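Ternville Household Storage and Reuse Scheme
Progress report to the Evard Fund, second reporting period

1. Purpose of this report

This report sets out the work carried out under the grant between April and July, the position against the agreed programme, and the matters on which the Fund's guidance is sought. It should be read with the budget statement supplied separately.

2. Work completed

The scheme lends and gives furniture to households moving out of temporary accommodation in Ternville. During the period 14 households were supplied, against a target of 11 for the same months. Most were families moving into the Avram Road flats, where handover dates were brought forward by the landlord. The additional demand was met from stock already held, and no extra purchases were charged to the grant.

Two collection rounds were run each month. Donations of beds and tables remained steady. Wardrobes continue to be scarce, and those offered are often too large for the stairs at Avram Road. Three were declined on that ground after measurement.

The revised referral form came into use in May. It asks for room sizes and door widths at the outset, and has reduced the number of failed deliveries. Referring agencies have asked for a shorter version for single applicants — this is being drafted.

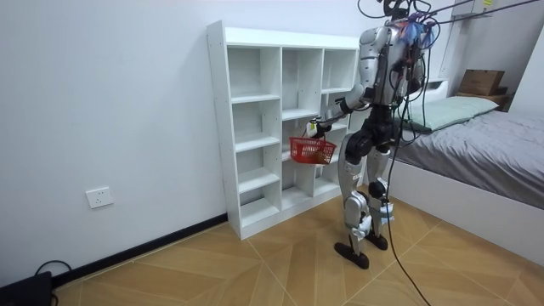
Storage for small belongings was the need most often raised in follow-up calls. Families reported that beds and seating had been provided promptly, but that clothing, toys and school items remained in bags for some weeks. The scheme has therefore added open shelving to its standard list. Tall white units divided into three columns, with compartments of different heights, are preferred to closed cupboards, as children can see where things are kept. Small plastic baskets with open, lattice-like sides are suitable for loose items, as the contents can be made out without lifting anything down. Wall fixings are now supplied with every tall unit and fitted at delivery.

3. Matters behind programme

The visit to the furniture reuse centre in Bremen, planned for June, did not take place. The host centre was moving premises and has proposed a date in the autumn. Travel costs have not been incurred and the sum remains in the budget under its original heading.

Repairs are also behind programme. The workbench area was out of use for 11 days while the electrical supply was renewed, and a number of chairs are still awaiting attention.

4. Expenditure

Spending is within budget overall. Van hire exceeded its allocation slightly owing to the earlier handovers at Avram Road. The difference has been met from the underspend on publicity.

5. Next period

The scheme will clear the outstanding repairs, issue the shorter referral form and confirm arrangements for Bremen. The Fund is asked to agree that the travel allocation may be carried forward, and to indicate whether wall fixings may be charged under equipment — they are at present shown under sundries.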